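Ticket 970 - Wall AC dripping / smells musty, back room
Status: closed, see last note
Opened by: Halldóra Kjærgaard
Assigned: Radomir Ristić
Site: Stundholm, upper floor
Unit: Plemedach wall split, white, high on the wall by the corner

Opened, H. Kjærgaard
AC in the back room is dripping down the wall again. Not a lot, but the shelf under it had a wet ring this morning and I had to move the label printer. Also smells like old towels for the first ten minutes after it comes on. Cooling seems fine. Remote works. Can someone look before it gets hot, we have people in there all afternoon.

Reply, R. Ristić
Few questions before I come up.
Drip from the front (vent side) or from behind the unit?
Only when cooling or also on fan?
Any blinking light on the front?
When were the filters last out?
Please leave it OFF till I get there. Towel on the shelf.

Reply, H. Kjærgaard
From behind I think, left end. It runs down the paint and you only see it when it hits the shelf.
Only cooling. On fan it was dry for an hour.
No blinking.
Filters - no idea. There's a sticker inside the flap from Reinholz that says November but no year on it.
Off now.

Visit 1, R. Ristić
Pulled both filters. Gray felt, could barely see light through them. Washed in the utility sink with dish soap, shook out, left to dry standing up. Do not put them back damp, that's half of your smell.
Coil behind them dusty but not iced. Wiped the front edge only, didn't have the foam with me.
Drain pan has slime at the left end. Took out what I could with a bottle brush. Poured a cup of water in the pan, slowly. Went down maybe a third then just sat there. So drain line is partly blocked, water backs up and goes over the rear lip. Matches what Halldóra is seeing.
Checked the trunking in the corner for damp from the outside, ran my hand down all of it. Dry. Good, means the leak is at the unit and not in a joint inside the covers. Did not open the covers.
Need: wet vac, the soft hose adapter, coil foam. Back after lunch.

Note, H. Kjærgaard
Somebody turned it on at lunch. It dripped. I've taped over the remote holder and taken the batteries out. Batteries are in my top drawer, the left one.

Visit 2, R. Ristić
Found the outdoor end of the drain, it's behind the bike rack and was pushed down into the gravel. Lifted it clear, cut the end at an angle.
Wet vac on the outdoor end, rag around the joint, 3 goes of 30 seconds. First one nothing. Second one a plug of brown jelly and a lot of water. Third one clear.
Poured a cup in the pan again, gone straight away. Another cup, same.
Foam on the coil, left it 19 minutes (label says 15 to 20), then ran cooling at lowest temp to rinse. Came out the drain gray then clear.
Filters back in, dry. 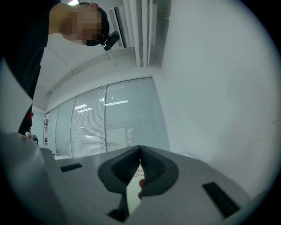
Stundholm, 6 June 2020
Ran the unit on cooling for the rest of the afternoon with a paper towel taped under the left end. Paper towel dry at close. Wall still has a tide mark where it used to run, thats old, will need stain block before paint or it comes right back through.
Smell mostly gone. A bit on startup, give it a few days.
Level check: put the short level along the bottom edge of the unit. Very slightly low on the right. Drain leaves from the left. Not great. Means the pan never empties all the way and the slime comes back quicker. Correct fix is to take it off the bracket and reset, which means two people and maybe stretching the line set in the corner, so not doing that on this ticket.

Reply, H. Kjærgaard
Thank you!! Shelf can go back? Also is it ok to hang the coat rail on that wall, Passide are coming to fit it and they want to drill fairly near the corner.

Reply, R. Ristić
Shelf yes, but pull it forward a hand's width so you'd see a drip if it starts again.
Coat rail NO, not near the trunking. Refrigerant lines, drain and a power cable all go thru there and I don't have a drawing of what happens below where the covers stop. Ask Passide to use the opposite wall or wait till I've been over it with the detector. If they hit a line the room has no cooling for weeks and I'm the one who gets the call.

Reply, H. Kjærgaard
Told them. They'll do the opposite wall. It's brick, they grumbled.
Putting the batteries back in.

Note, R. Ristić
For whoever gets this next time, the order that worked:
1. Off at the remote, then off at the isolator.
2. Filters out. Wash, dry completely.
3. Cup of water in the pan. If it sits, it's the drain. Don't bother with anything else yet.
4. Outdoor end of the drain, behind the bike rack. Check it isn't buried.
5. Wet vac from outside. Don't blow from inside, you'll just pack it tighter or pop the joint behind the unit.
6. Cup of water again.
7. Foam, rinse, filters in.
8. Paper towel under the left end.

Stepladder for this room is the tall one in the stairwell cupboard. The short one gets you to the flap but not to the pan, I tried.

Follow-up, H. Kjærgaard
Dry all week. Smell gone unless you stand right under it first thing. One of the filter clips feels loose, the flap clicks when it's on high. Not urgent.

Follow-up, R. Ristić
Clip is cracked, not loose. Asked Reinholz for a new one, part is on back order. Bit of white tape on it for now, pull the tape off before you open the flap or you'll take the clip with it.
Opened a seperate ticket for the re-level. Filters are on the list for November with the others.
Closing this one. Reopen if the paper towel gets wet.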